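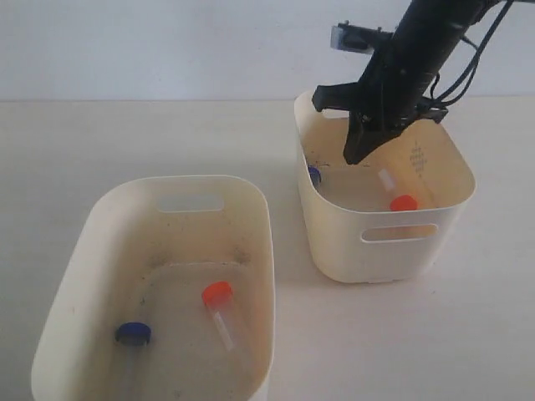
Sorting capped tubes between two bins at the Anozie Laboratory, Hetthorpe.

Home | Research | People | Take part | Vacancies | Contact

Call for participants: teaching a robot arm to sort test tubes

We are looking for 17 adults to help with a study of how people teach robots simple lab jobs. Sessions run through August at the Anozie Laboratory in Hetthorpe. You do not need any experience with robots or lab work.

What the study is about

Last year our group recorded 808 demonstrations of one job: picking capped tubes out of one bin and placing them in another. All were given by the same small team of trained staff. The arm learned the job well when the tubes lay apart, but it often failed when a tube was close to the wall of the bin. Clear tubes on a pale surface are hard for the cameras, and the learned program leaned heavily on the colour of the caps.

We now want to know whether demonstrations from people new to the work give better results. Newcomers tend to hesitate, miss and try again, and our early tests suggest that these corrections are useful to the program. Shirin Mahmoudi, who leads the study, will compare the two sets of recordings using the same training method for both.

What you will do

You will come in for one session of two hours, with a break in the middle. We will show you the hand controller, give you time to practise, and then ask you to move tubes from bin to bin with the arm. The tubes hold no liquid. At the end there is a short form about how tiring you found it.

We record the movement of the arm and the view of the bins. We do not record your face or voice.

Who can take part

You must be 18 or over and able to sit at a table and use one hand freely. Please tell us if you are colour-blind — you are still welcome, but we would like to note it. Staff and students of the lab cannot take part.

Payment and travel

You will be paid £30 in shopping vouchers. The 861 bus from Amthorpe stops outside, and we can refund up to £5 in fares.

How to apply

Ask for Ewurabena Zakaria at the front desk, or use the form on the Take part page. Morning places start at 9.30 am and afternoon places at 2 pm.

Comments (3)

brivgate_jen
Is there parking? I'd be driving over from Brivgate.

Ewurabena Zakaria
Yes, behind the building. Give your registration at the desk when you arrive.

T. Marsh
I'm left-handed, can the controller be swapped over? Have put my name down for an afternoon anyway.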